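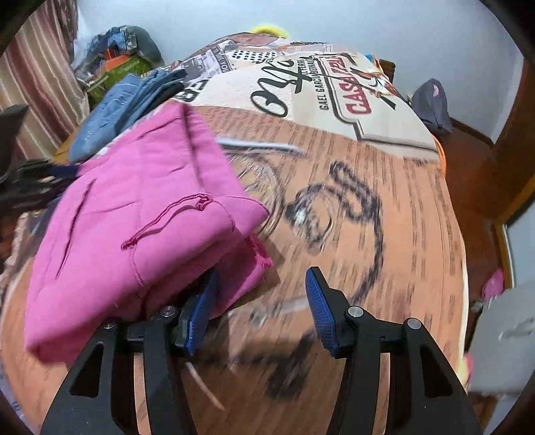
## Opening (keep short)

- Thank Morag Cairns for the intro. Check the mic.
- Subject: buying bedding for a small guesthouse, and what I would do differently.
- I run Hulon, in Jestville. We opened in April with hand-me-down sheets and one good blanket per bed.
- Ask for hands: who does their own laundry on site? Who sends it out?

## Printed or plain

- Busy prints hide small stains between washes. Newspaper-style prints in tan and cream are forgiving. Solid white is not.
- Guests remember a print. Some dislike it. Two reviews called ours "a lot."
- Plain is easier to replace one at a time. A print gets discontinued and then nothing matches.
- What we do now: print on top, plain underneath, plain spares in the closet.

## Cost

- Slide with the two quotes. Sastivier: 1,195 for the full set. Kļaviņa: 1,595.
- Same sizes, same number of pieces. The second quote included delivery and hemming.
- We took the cheaper one and paid for hemming later. Total came out close to even. I don't have the exact receipt, so don't give a figure if asked.
- Ask for a sample before ordering. Wash it 20 times. Ours pilled before we got to the end.

## Washing

- Cold water, low heat, out of the dryer while slightly damp.
- Don't overload. One big blanket per load in a home machine.
- Fabric softener: stopped using it. Towels got better, blankets stayed the same.
- Arūnas Jaunzems has the stain chart. Copies at the back, 50 printed. Ink, coffee and makeup are on the front side.

(If running late, skip to storage.)

## Storage

- Cotton bags, shelf off the floor, label facing out with size and date bought.
- Refold every few months so the creases move.
- Vacuum bags are fine for synthetics. We lost a wool one to hard creases.

## Questions

- Likely one: duvets. Short answer, we tried them in two rooms and went back.
- Likely two: allergies. Keep one room with synthetic fill only and say so on the booking page.
- Sign-up sheet for the shared order is by the door.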